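Gowning Room and Airlock Inspection Checklist, Suite 3
Lasbridge site. Completed by Floor Dijkstra, reviewed by Bart Kuipers

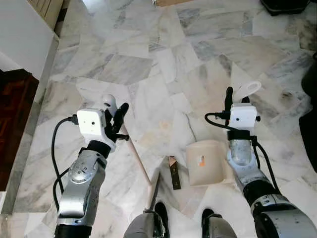
Page last modified: June, 16:40, by L. Cuypers (comments added to items 5, 8 and 11)

Scope: gowning room, personnel airlock, material airlock and pass-through. The filling room has its own sheet. Mark each item OK, NOT OK or N/A. Any NOT OK needs a comment and an owner.

1. Door interlock, personnel airlock: OK
Second door stays locked while first is open. Emergency release tested from both sides.

2. Door interlock, material airlock: NOT OK
Release button on the clean side sticks when pressed off center. Door still opens on second press. Owner: Kuipers. Replace button before next shift change.

3. Differential pressure gauges: OK
All readings inside the posted limits. Calibration labels current.

4. Door sweeps and seals: OK
Small nick in lower seal, pass-through, outer door. No leak on smoke test. Recheck next round.

5. HEPA filter housings: OK
Gel seal intact on all units. Comment (Cuypers): housing 123 was listed under its old number on the previous sheet. Use the new number from now on.

6. Wall and ceiling panel joints: NOT OK
Sealant lifting at the corner behind the garment rack, length 400 mm. Owner: Van Damme. Cut out and reseal; no overcoating.

7. Step-over bench: OK
Anchors tight. No sharp edges.

8. Garment stock: NOT OK
Hoods in size large below minimum. Wasora order placed. Comment (Cuypers): do not substitute medium hoods with extension ties. See gowning procedure.

9. Tacky mats: OK
Top layer changed at start of inspection.

10. Eyewash station: OK
Flow even on both nozzles. Access clear. Tag signed.

11. Disinfectant bottles: NOT OK
One bottle without an opening date. Discarded. Comment (Cuypers): second time on this sheet. Acuña to cover labeling at the shift briefing.

12. Emergency lighting: OK

13. Trodard particle counter, airlock port: N/A
Unit out for calibration. Portable counter in use.

Open items go to the maintenance log the same day. Item 2 must be closed and initialed by D. De Graaf before the material airlock is used for carts.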